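**Local History, Unit 2 – Rationing in a small town**

In this unit we look at how food was shared in Vaněk during the war. Every family had to register with one shop, and the shopkeeper cut the coupons from the book. The register of the Konum bakery lists 127 households, over two pages for each street.

Please read the register before class and write down:

- which foods needed a coupon in January
- which streets had two shops

Prices are given in old money – use the table on your first handout.

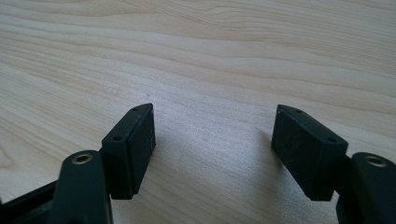 *Fig. 2. Tabletop with wavy wood grain.*

Homework is due Friday, April 5, 2024.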